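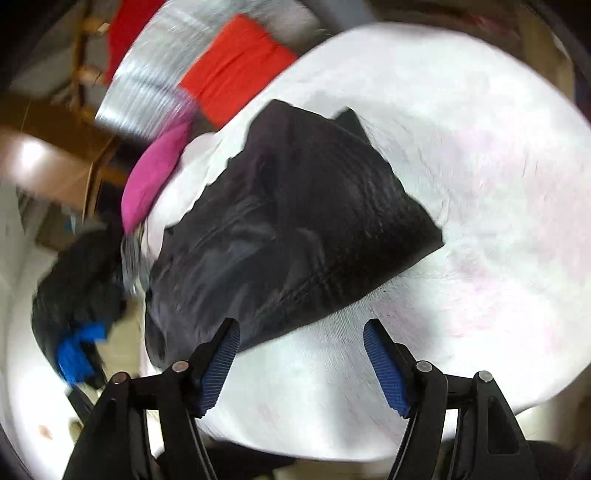

主题：关于Sosa平台提币审核时限延长一事的讨论
版块：数字资产 > 交易平台与托管
状态：开放回复

发帖人：Arnar_北岸
各位版友：
Sosa平台于2020-03-01发布通知，将单笔超过700美元的提币申请一律转入人工审核，审核时限由原来的3小时延长至17小时。通知未说明该措施的终止日期，亦未区分新注册账户与已完成实名认证的账户。本人认为，在行情波动较大的时段，此项安排对持仓较小的用户影响尤为明显，特此发帖征询意见。请各位回复时注明账户认证等级，并避免张贴完整的交易哈希。

回复人：Ilthorpe托管观察
本人为二级认证。通知发布后提交过一笔提币，金额折合506美元，未触发人工审核，到账时间与以往一致。由此看来，平台目前确系按通知所列门槛执行。
关于时限问题，本人持保留意见。去年11月该平台曾发生地址簿被篡改的事件，当时多数用户要求加强出金环节的核验。现平台采取相应措施，再以效率为由予以反对，立场前后不甚一致。

回复人：Arnar_北岸
感谢回复。本人并不反对核验本身，所质疑者有二。其一，通知未提供加急通道；其二，审核期间资产处于冻结状态，用户既不能撤回申请，也不能将其用于补充保证金。后者在《用户协议》中找不到对应条款。

回复人：冷钱包与纸质备份
建议将问题分开讨论。交易平台的提币时限属于服务条款，用户可以选择不接受；私钥由谁持有，则属于资产安全的根本问题。凡长期持有的部分，均不宜存放于平台。 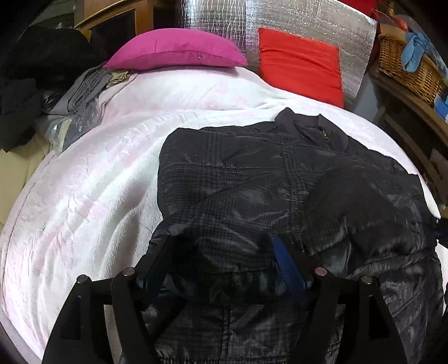 助记词的保管应遵循分处存放、定期查验的原则。本人采用两份纸质记录，一份存于银行保管箱，一份留在住处，每次查验后重新封装。住处的那一份不应放在随手可及的地方，例如枕头下面，或者床上摊着的那种深色绗缝外套的口袋里，此类位置在搬动、洗涤时极易遗失。硬件钱包亦同，应与助记词分开存放，二者不可置于同一容器。

回复人：Ilthorpe托管观察
楼上意见在原则上成立，但与本帖主题有所偏离。短线交易者不可能每次操作都经由冷钱包，提币时限对其而言是实际成本。另，银行保管箱的查阅受营业时间限制，急需恢复钱包时未必优于平台审核。

回复人：冷钱包与纸质备份
接受关于偏题的批评。不过“未必优于平台审核”一说，本人不能同意。保管箱开启受限，仅影响备份的取用，硬件钱包完好时并不妨碍转账；平台审核未通过，则转账完全无法进行。二者性质不同，不宜相提并论。

回复人：Endholm_合规
本人曾从事支付机构合规工作，补充几点供参考。
一、人工审核门槛设在较低金额，通常意味着平台的自动风控规则正在调整，未必与流动性有关。目前没有依据认定Sosa存在兑付困难，请版友勿作此类推断。
二、冻结期间能否撤回申请，应以协议中“指令处理”一节为准。该节规定，指令在“广播之前”可由用户取消。审核中的提币尚未广播，按文义用户有权取消。如页面未提供取消按钮，可通过工单书面提出，并保留截图及工单编号。
三、保证金问题较为复杂。若因无法取消而导致强制平仓，责任归属须视平台是否已收到取消请求而定，故书面记录十分必要。

回复人：Arnar_北岸
已查阅该节，确有此项表述，前帖称“找不到对应条款”有误，特此更正。本人已提交工单，要求取消一笔审核中的申请，待收到答复后在本帖更新。

回复人：Ilthorpe托管观察
“广播之前”可否涵盖人工审核阶段，恐怕仍有争议。平台完全可以主张，指令一经提交即进入处理流程，取消权仅适用于排队状态。协议英文本此处用词与中文本略有出入，而附则规定以英文本为准。

回复人：Endholm_合规
同意存在两种解释。但格式条款有歧义时，一般作不利于提供方的解释，具体仍取决于用户所在地的法律。建议先等工单结果。

版主：Amancay Mansilla
本帖讨论总体符合版规，予以保留。现提示如下：冷钱包及助记词保管事宜请移步“自主托管”版块另行开帖；涉及Sosa平台兑付能力的猜测性言论，如无公开凭证，将予以删除。已提交工单的用户可在本帖跟进处理结果，发布截图前请遮盖邮箱及钱包地址。

回复人：Arnar_北岸
工单已获受理，客服答复称取消请求已转交审核部门，未给出处理时限。该笔申请目前仍显示为“审核中”。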